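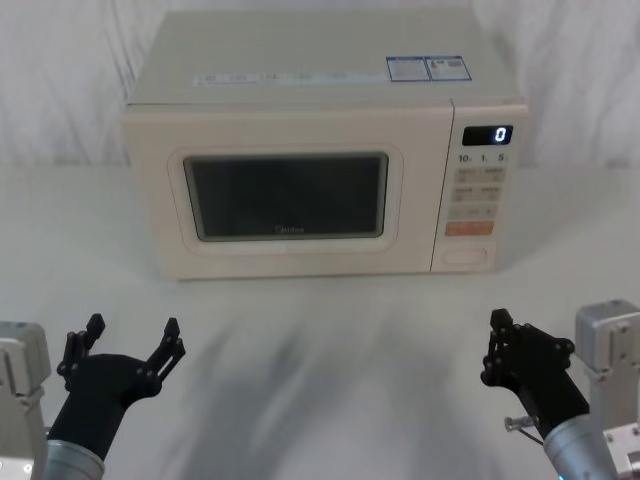

Hi all,

quick one before my train. Went to the Jurnton open day Wednesday, since a few of you asked about it last month. 19 of us in the group, most from kitchens and care homes, couple of students.

Ineke Van Wijk wrote:
> Is it worth the drive? I saw the Stadier demo last
> year and it was all slides. Would like to see hands
> doing something, at a normal kitchen appliance,
> not a special one.

Ineke - yes, worth it. Hardly any slides. Two arms at a table with a plain Midea microwave, regular door, regular buttons. The task is door work and the panel. Sounds dull, isnt. Watched one arm go up to the door and get its gripper on the window side while the other waited open next to the controls. You stand close enough to see the screws in the fingers.

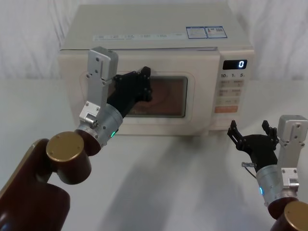 Ineke asked at the last meetup whether the two arms get trained together or one at a time, and said she wouldn't believe any answer that came without numbers. So I asked. Together, same operator for both, and they're at 182 runs on this task so far. No success rate given, I did ask twice.

Other bits - the Desmet people had the next room, sorting cutlery, very loud. Skip the Rokach talk unless you like safety paperwork (I do, slides available if anyone wants them). Coffee is downstairs and costs money, bring change.

Next one is in May, groups capped at 16 this time so sign up early. Doors at 10, parking is round the back and fills up quick. I can take two in my car if someone else does teh driving home.

More when I find my notes.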